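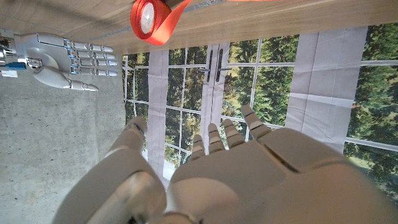
Clip-on limescale thing, anyone had one more than a year?
Home & Garden > Plumbing and Water

pebbledash
Our water is hard enough to chew. The kettle furs up in a week and the shower head is down to a few sideways jets. A plumber who came for the stopcock tried to sell me a Stomard, a collar thing that clips round the incoming pipe, £112 plus fitting. No salt, no plumbing, "changes the structure of the scale so it doesn't stick". I asked what it changes it into and he said a different sort of crystal. I asked how I'd know it was working and he said I'd notice.

I would like to hear from people who've had one a good while and who don't sell them. The reviews on the maker's own site are all five stars and half of them were written within a fortnight of fitting.

marrowman
Save your money. I had a similar one on the pipe at the old house. I took the kettle to bits (so to speak) after a year and it looked exactly as it had before. The seller told me the scale was "softer". I scraped it with the same spoon and swore the same amount.

Birutė Jaunzems
I've had a Stomard for just over 2 years and I disagree, at least partly. The shower screen wipes clean now with a cloth. Before that I was using vinegar every time. The kettle still furs up, I'll give you that, but it comes off in flakes and I can swill most of it out.

pebbledash
Thanks Birutė. Did you change anything else at the same time? New screen, new cleaner, different kettle?

Birutė Jaunzems
We had the bathroom done, so yes, a new screen. It has a coating on it, I think. I see where you're going with this.

marrowman
Well there you are then.

Birutė Jaunzems
No, "there you are" is too quick. The taps in the kitchen are the old ones and they are better too.

tilly_on_the_hill
I think the trouble is there's no way for an ordinary person to test it. A proper softener takes the hardness out, so you dip a strip in the water and the strip tells you. With the clip-on sort the strip reads the same before and after, and the sellers say so themselves, because the stuff is supposedly still in there and just behaving differently. So you are left with going by how the taps look, and I clean my taps a lot more in the month after I've spent money on them.

greyhen
I'd go for a real softener. Ours is an Allow, £785 with the fitting, and that was the cheaper of the quotes. Soap lathers, towels are softer, no scale at all. You do have to lug salt about and give up a cupboard. And keep one unsoftened tap for drinking.

pebbledash
That's a big jump in price and I haven't got a cupboard to give up. We've got one under the sink and it has the bin in it.

marrowman
greyhen is right though. If you want the scale gone, something has to take it out of the water. Everything else is wishing.

kettleblack
Bit strong. There are dosing cartridges that don't soften and do cut down scale in boilers, and heating engineers fit them all the time. You're lumping everything together. My doubts are about the ones with nothing touching the water.

marrowman
Fair enough, I meant the clip-ons. I'd still want to see the inside of the boiler.

Rozīte
We run a small café and got talked into a Bokier, which is the same idea with wires wrapped round the pipe and a little green light. The light means it's plugged in. I know this because the engineer who came to descale the coffee machine told me so while he was descaling the coffee machine. We now use filter cartridges on that line and change them when he says. Dull, and they cost money every time, but he comes out less.

tilly_on_the_hill
Did you ask for a refund?

Rozīte
I did. They said scale already in the pipes was being released and it would get worse before it got better. I asked how long for. "Depends on the pipework." By the time I gave up asking we were past the return date.

kettleblack
That line is the bit I'd watch for. Scale better? It's working. Scale worse? It's working. Scale the same? Give it time.

pebbledash
Read the Stomard leaflet again this evening with my glasses on. Money back within 33 days, but it also says "full results may take up to three months". So you'd have to send it back before it's meant to have done anything.

Birutė Jaunzems
Mine had a longer guarantee than that, they must have changed it. I'm not going to take mine off, it doesn't use any power and it's paid for. But I wouldn't swear to it in court.

greyhen
Why don't you take it off for three months and see? You're the only one here who could.

Birutė Jaunzems
Because if you're all right I shall feel silly and if I'm right I'll have scale on my taps.

marrowman
Best answer on here.

pebbledash
I've told the plumber no for now. Plan is citric acid in the kettle on a Sunday-job basis, a bag of the shower head soaked overnight, and ask my neighbour what she paid for her softener, as her kitchen is the same size as mine and hers must be going somewhere.

tilly_on_the_hill
Citric acid is far nicer than vinegar, no smell. Buy it loose in a big tub. The little descaler sachets are often the same thing at several times the price. Don't use it hot on the shower head if it's got a plated finish, and don't leave it on too long. I lost the shine on one.

kettleblack
Check the neighbour's for a drain connection as well. That's what stopped us, there was nowhere for the waste pipe to go without lifting the floor.

pebbledash
Will do. She's back from her sister's in May so don't all hold your breath.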